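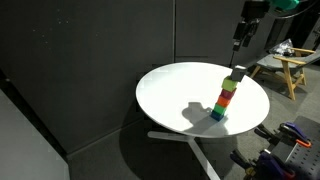
I'd been trying to get into one of the Cenel open days for ages, and when the sign-up finally opened I grabbed a spot before I'd even checked whether I had the day free. (I didn't. I swapped shifts.) So on Friday, September 22, 2023 I got off the train in Guimarães with a backpack, a bad coffee and a map that sent me to the wrong side of the building twice!

I was expecting cages, yellow lines on the floor and somebody handing out safety glasses. The big hall upstairs does have some of that, and most of my group went straight there. I ended up spending nearly the whole afternoon with one arm, the block stacking cell they call Havovon, and I don't regret it one bit.

It looks more like a waiting room than a factory. A round white table on a pedestal, gray floor, dark wall panels, a lounge chair with wooden arms. The arm comes down over the table from above, bright green housing up top and a black gripper hanging off the end, all angles and little brackets. When I walked up there was a tower of six blocks with a gray one on top, dark blue at the bottom, and the whole thing had a tiny lean to it. I held my breath like it was my own tower.

The technician looking after it was happy to talk, and what I wanted to hear about was the boring stuff, the setup. The day starts with the table. They wipe the top, then check that it hasn't been bumped, and with a round table on spread legs that's a real job, because a foot or a vacuum cleaner can nudge it without anyone noticing. If it has moved they shift it back to its marks and touch the arm down at 2 known spots to see if the heights agree. If they don't agree, you're starting over with the leveling, and there goes your morning.

Then comes the gripper. The pads pick up dust and skin grease (people can't resist handling the blocks, me included), and a greasy pad lets a block turn a little as it's being set down. One block turned a little is fine. Five turned a little and you've got a modern sculpture. They clean the pads every morning and swap them after 469 stacks, a number somebody settled on early and that everyone has stuck to. I asked what happens at stack 470 and got a shrug and a grin.

Cables were the part I'd never thought about. There's a black one near the top that curves out in a big loop, and I'd assumed it was just slack that needed tidying. Nope! The loop gives the wrist room to turn. Tie it up too neatly and it pulls when the arm reaches across, and then your placing goes off in one direction only, which apparently took them most of a week to figure out last winter.

Shadows are a pain too. Glossy white top, strong light, and the arm throws a big dark blob right across the table next to the tower. They've moved the lamps several times. The cell finds its blocks by color, and the dark blue one is the troublemaker when it ends up sitting in the shade.

My favorite corner was the pegboard, though. I'm a garage person, I can't help it. It's a dark one with hand clamps on it, purple and black ones, one with orange triggers, and I got the full rundown on which brand slips and which doesn't. They use them for holding things still while the bolts on the mount get checked, every 13 days. I have two of nearly the same kind at home and came away feeling very professional.

I watched for around 93 minutes all told, with a break for a custard tart from the cart outside (get the tart). By the end I could hear the difference between a clean release and one where the pads stick for a moment, or I'd convinced myself I could.

If you're going, the next open day is in November and the Bundwood people will have their sanding cell running in the same hall, so wear something you don't mind getting dusty. Use the side entrance by the bike racks, the front one was locked when I tried it. Parking looked grim. And ask to see the cell before the first tour group comes through, because that's when they do the pads and the leveling, and I missed half of it walking around the building with my map upside down.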